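Zidholm push-planner - ticket log
Ticket: Sorting runs stall after the first colour has been grouped
Component: goal scoring / push planner
Status: Resolved, left open for comments
Opened: 21 January 2022

Summary

Since merging the new goal scorer, the planner gets one colour together and then dithers. The rod makes tiny nudges at a group that is already fine and leaves the other colours where they are. The run ends when it reaches the limit of 47 pushes. No error, no warning, and the log looks perfectly healthy all the way down. Same behaviour on the bench at Drostitz and in the simulator, so I don't suspect the arm.

Steps to reproduce

Load the four-colour task, mixed shapes, random start. Use the default Prariro config with the scorer set to "pairwise". Start the run and watch the score column. It climbs nicely, flattens once the first pair is together, then wobbles up and down by a hair until the limit.

Expected: pieces of the same colour end up together, and different colours end up well apart.

What I tried first

Recalibrated the table-to-base transform. No change.

Swapped the colour thresholds back to the old file. No change, and the labels were right in every image I checked by hand, so the vision side is off the hook.

Raised the push limit to 360. It just dithers for longer!

Turned off the rotation term. A bit better, oddly, and that was the first real hint.

Update 1

I replayed 3,056 logged pushes through the scorer offline and plotted the two halves of the score separately. Lovely clear result. The "pull together" half uses distances between centres, and so it never reaches zero, even when two pieces are touching. The planner thinks there is still something to gain by squeezing them. Meanwhile the "keep apart" half is averaged over every pair of pieces, so shifting one far-off piece hardly moves the number. Squeezing wins every time.

Update 2

Two changes, both small. The pull-together half now uses the gap between outlines, so touching pieces score zero and the planner loses interest in them. The keep-apart half now looks only at the nearest piece of a different colour. Ran it on the bench with the MacBrayne board (the striped wooden one) and it went straight through the colours - I may have cheered.
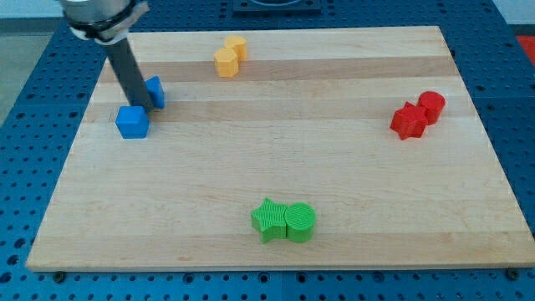
The scorer never gets told which shape is which, and I think that is the nicest part of the method. It sees a colour label and an outline, nothing else. There is no target position for any piece either, so the planner is free to settle on whatever layout is cheapest from where it started. You can see it in the groups: the red star is up against the red cylinder and the green star is beside the green cylinder, with a good stretch of bare wood between the colours. With the old scorer I had to hand over a fixed spot for each group, and half the pushes went on dragging things to a corner for no good reason.

Results so far

20 bench runs with the patched scorer, random starts. All of them finished inside the original push limit. I put the limit back to its default for these, so please do the same if you are comparing.

Still to look at

Groups that form very close to the edge of the board. The planner can't get the rod round the outside, so it needs a penalty there or a different approach angle.

Outline gaps are slower to compute than centre distances. Not noticeable with a handful of pieces, but it will be with a full tray. Caching the outlines between pushes should sort most of it.

The rotation term. It was making the dithering worse by rewarding little twists, and I'm not convinced it earns its place now. I'd like to run with and without it in February before deleting anything.

Workaround if you can't update yet

Set the scorer to "legacy" and give it fixed group positions. Slower, but it does get there.

Patch is on the scorer branch. If you try it with other shapes, please add your logs to this ticket, good or bad. Long thin pieces would be especially welcome, as I haven't got any to hand and I'm very curious what the outline gap does with them.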